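Cloranholm linens: a readme for the folding set

Hello, and thanks for downloading this. I'm Gavin Jardine, and I look after the Cloranholm folding set, a collection of pictures and notes on ordinary household cloth being folded and put down somewhere. Gumaro Ibarra did the labels and most of the ironing. If you've come over from the Vuradlow list looking for the curtain measurements, those are in a separate folder called drapes, and I'm afraid I haven't tidied it yet!

I started keeping these notes because I couldn't find anything decent on how soft things behave when you try to square them up. Towels, yes, there are heaps of towels. But a long floppy bit of beige fabric that wants to roll itself into a sausage? Hardly anything.

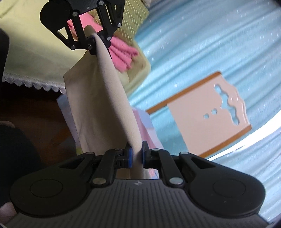 Reading time: 4 minutes

What's in the set

There are 812 pictures in this release, covering 109 separate pieces of cloth. Most are plain. Gumaro wanted more patterned ones, and I wanted fewer (you spend ages working out which line is a fold and which is a printed stripe), so we compromised and I lost.

The beige piece near the top of this page is tagged "held, two ends". It's a good one to look at for what I call a ridge: a thick rounded fold that goes narrow where the cloth is pinched at either end and fattens out in between. We label the ridge on its own, and the flatter layer beside it gets a different label. Faint wrinkles in the flat part don't get labelled at all. We tried for an afternoon and nearly fell out over it.

How things are labelled

Every picture has a line in labels.csv. The columns are:

piece: a short name, like beige-long or mauve-small
state: held, loose, folded, stacked
ridge: yes or no
on: whatever it's resting on, in plain words
notes: anything we felt like saying

The notes column is a bit of a mess. Gumaro writes his half in Spanish when he's tired, and I've left those alone. Colours are whatever we called them on the day, so "mauve", "dusty pink" and "old pink" overlap, and you may want to merge them. I did think about using proper paint chart names, then saw how many beiges there were and went and put the kettle on.

"Stacked" means two or more folded things on top of each other. We go by what shows. If the bottom one only pokes out at a corner it still gets a label, but the ridge column stays blank for it.
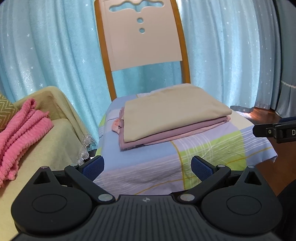
Stacked: beige on top, mauve-pink below, and a ruffled pink corner peeking out at the left. On: chair, check cloth.

I'm very fond of that chair, with its cloud-shaped cutout. It makes a surprisingly good place to stack things, though the check cloth on the seat causes bother if you're picking out edges by colour. Light blue, lavender and lime green squares right up against a pale fold! If you're only after clean outlines, filter on the word "check" in the on column and leave those out. The starry curtains behind are a nuisance in the same way, and so is anything with a lace fringe, like the trim on the pale slipcover next to the chair. Please don't label lace as part of a fold. I did that for the whole of the first version.

Getting started

Unzip the lot into one folder and keep the names as they are. The pictures go by piece, then number. There's a small sample of 83 if you don't fancy the full download, and Gumaro picked it, so it leans towards the patterned stuff. For the plain ones, use the list called plain.txt, which has 70 names in it.

Known problems

Some of the pieces called beige-long and beige-wide may be the same cloth folded differently. I've stared at them a lot and I still can't say.

A few folded stacks have the top piece labelled and nothing underneath. Those are mine, from June, and I'm working through them.

There are no sizes. We had a tape measure for the first week and then it went to Cárdenas in somebody's coat pocket.

Using it

Use it for whatever you like, teaching included. If you put it in something public, a mention of Namside (that's the name we share things under) would be lovely. Corrections are very welcome, especially on the stacks. Send me the picture name and what you think it should say, and I'll fix it in the next version and add you to thanks.txt, which so far has Gumaro in it twice.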